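Pre-session checklist: demonstration recording, kitchen counter cell
Handon teleoperation room, Fanulthorpe
Completed by: Prasanna Khondokar
Date: 8 October 2018

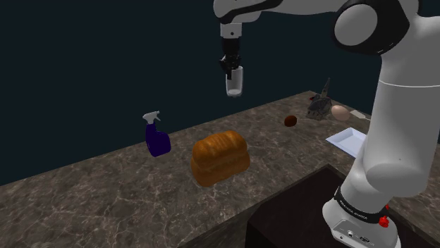 Fill this in before the first demonstration of the day and again after any change of operator. It covers the simulated counter and the real arm, as both are driven from the same hand controller. Mark each line OK, NOT OK or N/A. Anything marked NOT OK needs a comment and a name against it.

Part A. Simulated cell

A1. Correct build loaded and version written on the whiteboard. OK
A2. Arm model starts in home pose, no joint at its limit. OK
A3. Objects settle on the counter after reset, nothing drifting or sunk into the surface. NOT OK
Comment: The egg kept rolling for a few seconds after two of the resets. Wait for it to stop before you press record. Lacerda have been told and say a friction fix is coming in November.
A4. Gripper opens and closes fully from the controller trigger. OK
A5. Glass can be held for 40 seconds without slipping. OK
Comment: Held with the wrist straight down. I did not test it tilted. Whoever takes the pouring task should do that first and add a line here.
A6. Glass can be carried across the counter without touching the bread or the spray bottle. OK
Comment: Lift first, then move across. New operators tend to do both at once and clip the bread.
A7. Counter opening registers as an opening and not as solid counter. OK
Comment: This was wrong in the last build, so keep checking it.
A8. Frame rate steady while recording. OK

Part B. Hand controller and operator station

B1. Controller charged, spare on the dock. OK
B2. Enable button is hold-to-run. Arm stops when it is released. OK
Comment: Tested with the arm moving and with it standing still.
B3. Motion scaling set to the figure on the task card. NOT OK, fixed
Comment: Left at 100 per cent from the previous session. The card says 40. Please put it back when you finish.
B4. Left and right on the controller match left and right on the screen. OK
B5. Chair, screen height and foot room suit the operator. OK
B6. Cables clear of the walkway. NOT OK
Comment: Farnov headset cable is across the gap behind the chair again. Taped down for now. Needs a proper cover.

Part C. Real arm, before switching over from simulation

C1. Controller disconnected from the simulator before the arm is powered. OK
C2. Emergency stop pressed, arm stopped, reset by key. OK
C3. Second person present with a hand free for the stop. OK
C4. Floor line visible, no one inside it during remote control. OK
C5. Base bolts checked by hand. OK
C6. Fingertip pads not worn or torn. NOT OK
Comment: One pad is lifting at the corner. Fine for light objects. No glassware on the real arm until it is replaced.
C7. Hand guiding: arm holds its position when the operator lets go. OK
Comment: It sags slightly at full reach. Keep your other hand out from under the forearm while guiding.
C8. Hair tied back, no lanyards or loose sleeves for hand guiding. OK

Part D. Recording

D1. Disk space enough for the session. OK
D2. Operator initials entered before the first take. OK
D3. Failed takes are kept and labelled as failed. OK
Comment: Do not delete them. The total stood at 3,102 takes this morning, and the log only adds up if the bad ones stay in.
D4. Break taken after each block. N/A at time of check

Result: simulated cell cleared for use. Real arm cleared for hand guiding and light objects only, see C6.

Still open: A3 (Lacerda), B6 (Handon facilities), C6 (me, pads ordered).

Signed: P. Khondokar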